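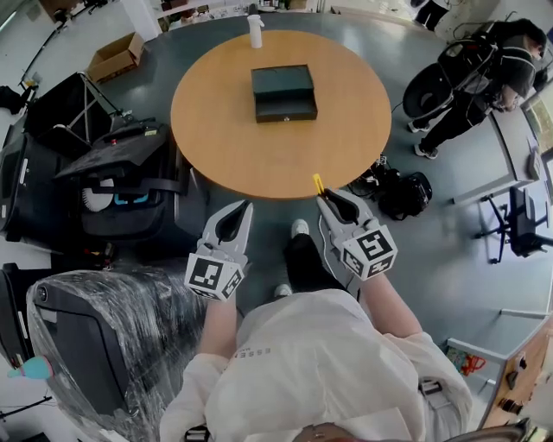
2 min read

Cleaning a shared round table and the foam insert used on it

Posted by Plisell Facilities Desk, 8th November

Our ground-floor workroom has a round wooden table that several groups use in the course of a day. A dark green box and a spray bottle are kept on it between bookings. We are revising the written instructions for users and request advice on two matters.

First, the current sheet directs users to spray the tabletop and wipe it after each session. One department has asked whether frequent spraying will dull the finish. We have no record of what finish was applied.

Second, a light-gray foam block with a black-lined pocket cut into it is also set out on wooden tabletops in the building. Dust collects in the pocket, and the smaller recess beside it marks easily. Users have been wiping both with the same cloth used for the table. Please advise whether this practice should continue.

Espinoza Building Services

Spray the cloth, never the table. Wipe with the grain and dry at once with a second cloth. Until the finish is known, use plain water with a little mild dish soap and test it on the underside first. The box should be lifted off before wiping, as grit under it will scratch the top when it is pushed aside. We changed our own sheet to this wording in May and have had no complaints about dull patches.

We cannot comment on the foam. 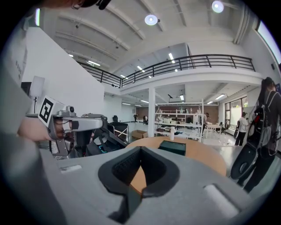 Kumaresan Arumugam

The foam should have its own cloth, kept dry. Soap left in open foam attracts more dust, and a damp lining takes a long time to air out. A vacuum with a soft brush on low power is suitable for the pocket, provided the brush does not catch the lining. For the pale recess, a clean white eraser removes most surface marks. Any small paper label should be left alone, or replaced when it starts to lift. Foam should not be stacked under anything heavy overnight.

Flekska

Same here, we just use a lint roller. Works on the flat parts. Does not reach the bottom of the pocket.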